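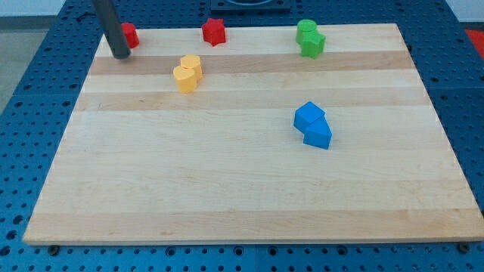
Equipment Review: Rodeo Tabletop Pushing Kit (Courtois)

Prepared for the Shared Equipment Register, Tredthorpe Institute
Reviewer: Manaia Tamihana, Manipulation Learning Laboratory
Date of issue: September 21, 2020

Purpose of the review

The Rodeo kit is sold by Courtois to laboratories that collect demonstrations of pushing and arranging objects on a flat surface. It was bought by the Manipulation Learning Laboratory in May for a study in which an operator moves a single-point end effector among colored blocks, and the recorded motion is paired with a written instruction. The register asked for a review before a second kit is ordered for the Flevdale site. The kit was in regular use for 11 weeks before this review was written.

The review covers the board, the blocks, the pushing tool and the episode software. It does not cover the arm, which the laboratory already owned, or the learning methods applied to the data.

Board and mounting

The maple board is the best part of the kit. It is made of glued strips, and the joints were level on delivery. A block pushed across the grain does not catch, and one pushed along it does not wander toward a seam. Operators who had worked on the laboratory's former painted surface noted the change in their first session. Paint had worn away in the center and left a patch where blocks slid farther than they did near the edges, and data from before and after the wear could not be mixed without care.

The strips differ in tone, and a few are noticeably darker than the rest. Purchasers should consider whether this suits them. The laboratory regards it as an advantage. A model trained on images from a perfectly plain surface tends to be upset by any mark that appears later, and natural variation in the wood gives a modest protection against that. On the other hand, a stripe is also a landmark. During early evaluation, a policy appeared to do better when the target position fell near one of the darker bands. The board is now turned end for end at fixed points in the collection schedule, and the orientation is logged with each session. Courtois does not mention the matter in its documentation and should do so.

Mounting on the laboratory's perforated table was simple. The kit comes with bolts and spacers in several lengths, and the board can be taken away for cleaning and put back in the same place. The instructions assume that the user has a table with regular holes. A laboratory without one will need to make its own provision, and the price of the kit should be judged accordingly.

Cleaning is by dry cloth only. The documentation forbids oil and polish, and the laboratory has followed that advice.

Blocks

The blocks come in red, green, yellow and blue, in shapes that include cylinders, cubes, stars and other prisms. Colors are strong and remain distinct under the ceiling lights used at Tredthorpe. The yellow is the weakest of the set against maple. It is a soft shade, and under warm lighting an automatic color mask lost part of the outline. The laboratory solved this by changing the lamps. A deeper yellow would have been the better solution, and the supplier has been told so.

The range of shapes is well judged for language work. Instructions such as "push the green cylinder away from the star" can be given only if shape and color must both be understood, and the set allows a large number of such instructions to be written. Operators did find that two blocks of the same color standing in contact can be hard to tell apart on the monitor. The faces merge, and the join between them is lost at low resolution. Clusters of this kind are common in any pushing study, and the laboratory does not remove them from the record. They are marked in the notes so that an annotator can return to the start of the episode, where the blocks may still be apart.

All blocks have flat tops and sit firmly. Very few tipped over during collection. The star shapes behave differently from the others when pushed, and a new operator will often turn one without meaning to. These unplanned turns are kept in the data, along with the corrections that follow. The study lead, Tatu Nyamweya, asked for this from the beginning, on the grounds that a system which has seen only clean pushes has no example of what to do after a poor one.

Edges of the cubes have begun to show wear. Replacement blocks may be bought singly, and the laboratory recommends that this be done early. A worn block and a new block of the same type should not be exchanged in the middle of a collection.

Pushing tool

The tool is a smooth, dark rod with a rounded tip. It is rigid, it holds its finish, and it has left no marks on the board. The rounded tip is forgiving when an operator approaches a block from a slight angle.

The working height needs attention. If the tip is set too high, it rides near the top edge of the shorter blocks and may tilt them. If it is set too low, there is a risk of contact with the wood. The documentation offers one recommended clearance and no method for checking it across the full board. The laboratory made a simple gauge and tests the clearance at each corner at the start of a session. A gauge of this type should be part of the kit.

The rod also hides whatever stands behind it. With a single forward camera, a small block at the rear of the board can be partly covered for much of an episode. This is a property of the arrangement and no fault of the tool, but it affects the value of the examples collected. Operators have been instructed to withdraw the rod to a clear position before an episode begins and again when it ends, so that the first and last images show the blocks as fully as possible.

Episode software

The software starts and stops recording, displays an instruction to the operator, and stores the arm position with each camera image. It performed these basic duties without data loss during the review period. Time stamps agreed well with the laboratory's own clock.

Three points are less satisfactory. First, the instruction is fixed once the episode has started. An operator who achieves something useful that does not match the instruction cannot amend the text on the spot, and the episode must be relabeled afterward by another person. Second, the only outcome labels offered are success and failure. The laboratory added a third label, partial, by editing a settings file, and the change was lost at the next update. Third, the layout generator favors the middle of the board. The corners are reached far less often than they should be, and a model trained on the default layouts performed poorly there. Operators now begin a share of the episodes from layouts placed by hand.

The relabeling tool is better. Long recordings of free pushing can be cut into short pieces, and each piece can be given a description after the event. In the laboratory's experience this produced more usable examples per hour than asking for one stated goal at a time. It also produced more natural wording, as annotators wrote what they saw and were not bound to a template.

Demands on operators

Collection is repetitive, and the kit does nothing to lessen this. Four operators took part. Each worked in short sessions with a change of duty between them, moving from the arm to annotation. Quality fell noticeably when sessions ran past the planned time. Paths became more direct, corrections fewer, and the same preferred side of a block was approached again and again. Such habits pass into the trained system. Any site adopting the kit should plan its staffing before it plans its targets.

Training a new operator is easy. Most were producing acceptable episodes on their first day, although control near the rear of the board took longer to learn.

Support from the supplier

Courtois answered written questions promptly. The reply concerning the settings file was clear, but it offered no date for a correction. A missing spacer was replaced free of charge.

Assessment

Board: very good.
Blocks: good, with a reservation about the yellow.
Pushing tool: good, but supplied without a height gauge.
Episode software: adequate for recording, good for relabeling, poor for layouts.
Documentation: adequate.

Recommendation

The laboratory recommends purchase of a second kit for Flevdale, subject to the following conditions. Spare blocks are to be ordered at the same time. The lighting at Flevdale is to be matched to that at Tredthorpe before any data from the two sites are combined. The layout generator is to be switched off until the supplier has corrected it, and hand-placed or locally generated layouts used in its place. A copy of the laboratory's height gauge will be sent with the kit.

Sites that need only a work surface and blocks should ask Courtois for a price without the software. Requests to inspect the Tredthorpe installation may be addressed to the reviewer through the register.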